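Robot Operators Wanted for Kitchen Task Recording (part time)

Getness is looking for 2 persons to join our recording group at the Clellmont site. We teach a robot arm to do household work, and for this the learning system needs many good examples made by people. You will guide the arm by hand controller and repeat short tasks with small changes each time.

The work starts in March and continues for 5 weeks, 15 hours per week. Our goal for each operator is 300 accepted recordings. You do not need to know programming. Training is paid and is given in the first days by Hafþór Bech, who leads the recordings.

We ask that you:
- have steady hands and patience for repeating
- can write short notes in English after each recording
- tell us openly when a recording went wrong, so we can mark it

The tasks in this round are about small kitchen appliances: opening and closing a door, turning a knob, putting a bowl on the rack and taking it out again. 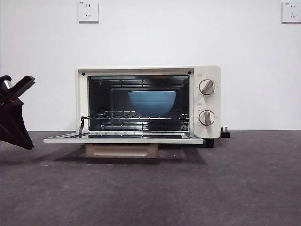 Morning and afternoon shifts are possible. Please write in your application which one you prefer, and if you have used the Clulo controller before. Send it to Hafþór Bech through the contact form on this site, with the subject "Operator Clellmont".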